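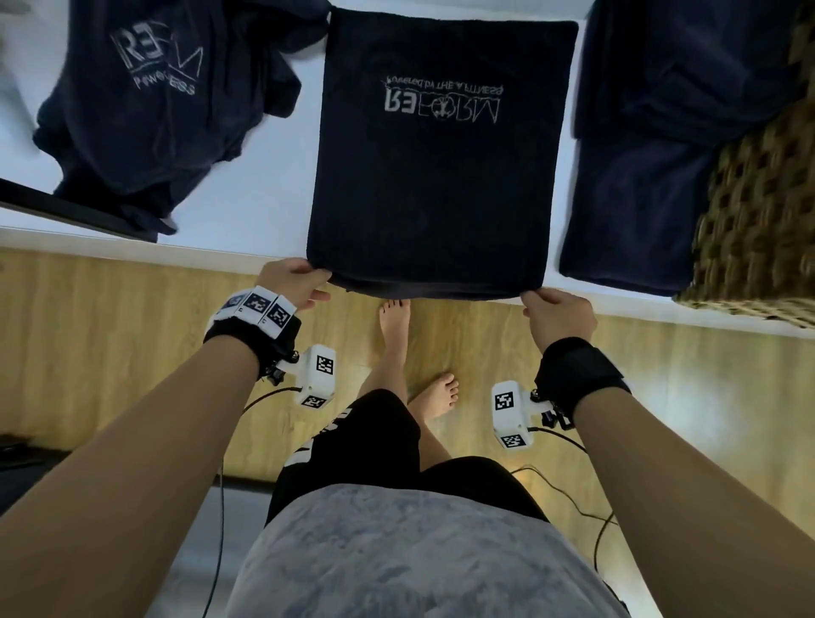 Do I have to finish the Lestesora story quests before I can start with the Yaman ferrymen?
The first chapter is enough, and after it the ferry master at the lower dock will talk to your character.

Hello to the list,

I put this question first because it came to me in private mail several times since the patch, and it is also the first thing in Octavio's message. The rest of my reply is below his text. I kept his message complete, so that people who read only the digest can follow.

On Wednesday, Octavio Escobar wrote:

> Hi everyone,
>
> I came back to Skelanier after a long break and I want the
> ferrymen reputation, mostly for the river cloak and for the free
> crossing to Truvska. I read the old guide in our list archive from
> February but half of it does not match what I see in game. My
> problems so far:
>
> The ferry master in Lestesora only says "Mind the rope" and gives
> no quest. Do I need the whole city story? I stopped in the middle
> of chapter one because of that awful sewer.
>
> The guide says to hand in wet ledgers. I have a bag full of them
> from my old days and there is no one who takes them.
>
> Also it says that killing river bandits gives reputation up to the
> end. I killed them for a whole evening and the bar stopped moving
> when I became Deckhand. Is this a bug or did they change it?
>
> Last thing, is it still worth doing on a second character? My
> healer is only a few levels behind my main.
>
> Thanks, and it is good to see the same names here.
>
> Octavio

Welcome back, Octavio. I will take your points in the order you wrote them, but I will say more about the ledgers, because there you can lose something if you are in a hurry.

About the ferry master. You stopped in the sewer, so you are nearer than you think. Chapter one ends when you bring the lamp to the gatekeeper. The sewer has a second way in, behind the tanner's yard, and it goes almost directly to the lamp room. You only need to pass the large rats at the bridge, and if you walk on the left side they do not notice you. After the gatekeeper takes the lamp, log out and log in again. I know it sounds silly. For me and for Kacper Sowa the ferry master did not change his talk until we did this.

His first quest is called A Dry Pair of Boots. It is a delivery to the other side of the river. Please do not use the teleport stone for it. The package disappears from your bag when you teleport, and then you must wait until the next day to get a new one. Swim, or pay the crossing one time.

About the wet ledgers. Do not sell them and do not destroy them! The man who took them in the old version was removed from the dock, this is correct. Now they go to the clerk in the toll house, on the upper floor, but she accepts them only when you have the rank Deckhand. As you already have this rank from the bandits, you can go to her directly after the boots quest. Each hand-in takes 12 ledgers and gives 222 reputation. There is no daily limit that I have found. If you have a full bag of them, you may jump over most of the Deckhand rank in one visit.

Before you hand them in, please look if some of your ledgers have a red name. These are Stained Ledgers, and they look the same in the bag if you use the small icons. The clerk takes them also, for the same reputation as the normal ones, and it is a pity, because at the rank Steersman you can exchange two of them for the pattern of the river cloak. I gave mine away in this manner and I had to farm new ones in the marsh for a very long weekend. Put them in the bank and forget them until you are Steersman.

About the bandits. It is not a bug. With the last patch the ordinary bandits stop at the end of the first rank. The captains in the marsh camps still give reputation in the next rank, but it is only a little, and many people fight for the same camps in the evening. If you play in the early morning you can have the camps for yourself. In my opinion it is better to do the following every day:

The two crossing quests from the ferry master. They are always offered together and go in the same direction, so take both before you step on the boat.
The rope repair at the old pier. You need 10 pieces of hemp. Buy them at the auction house on the day after the weekly reset, when the price is low, and keep them in your bank.
The lost passenger. This one is not always there. If the bench near the toll house is occupied by an old woman with a basket, she is the quest giver. Her quest marker does not show on the map.

The lost passenger gives the best reward of all, but it has a trap. She walks slowly, and if you mount she stops to follow you. You must also stay near to her when she goes through the market, because the thief there attacks her and not you. Bernadette Lindqvist wrote to the list that a paladin can put the shield on her before the market gate and then the thief does not come at all. I tried it on my paladin and it worked both times. I do not have another class which can shield, so I can't say if the priest version does the same. Maybe somebody can test.

About the free crossing to Truvska. I have to correct the old guide, and it is my own fault, as I wrote this part of it. The crossing is not free when you become Steersman. You get it with the next rank, Pilot, and you must have the pass in your bag. I supposed that it is enough to receive it. It is not, the captain looks only in the bag you carry, and if you left the pass in the bank he asks for the normal fare. The pass cannot be stacked or sold, so it will take one place in your bag forever. I hope they will change it.

The ship leaves from the stone dock and not from the lower dock. If you see a crane, you are at the correct place. When you arrive in Truvska, the guards will be yellow for you the first time. Do not attack them and do not open any chest near the harbor. Talk to the woman who sells smoked fish, accept her greeting and they become green.

About the second character. Here I am not so sure, and I would like to hear other opinions. The reputation itself is not shared. What is shared, after you are Pilot on one character, is a letter which you can buy from the clerk and send to your other characters. With the letter they begin as Deckhand, so they skip the bandits and also they do not need the sewer. For your healer I would wait. Bring your main to Pilot, buy the letter, and keep half of the normal ledgers for the healer. The letter costs some gold but the ledgers are at this moment more expensive at the auction house than before the patch, so it is a good idea not to use everything on one character.

Nilton Arango has another opinion, he leveled both of his characters at the same time and he says that the daily quests are less boring if you change the character. This is true, but he also likes the sewer — so please decide by yourself.

One thing I still do not understand, and perhaps somebody on the list knows it. At the rank Steersman the ferry master begins to talk about a bell under the water. There is a bell on the bottom of the river, north of the old pier, and one can click on it, but for me it only says that nothing happens. Kacper clicked on it during the rain and heard a sound, with no quest and no reward. I tried at night, with the cloak and without the cloak. If you have heard this sound too, please write what weather you had and which rank.

I will put a corrected version of the guide in the archive, with "September 2024" in the title, so it is not mixed up with the old one. The part about the marsh camps is not ready because I have no good map of the western side. If someone has a map with the camps marked, please send it to me directly and not to the list, the list software removes attachments.

Octavio, if the clerk does not accept your ledgers after the boots quest, write again and tell me what exactly she says. She has two different refusals and they have different reasons.

Greetings,
Kibet Shemweta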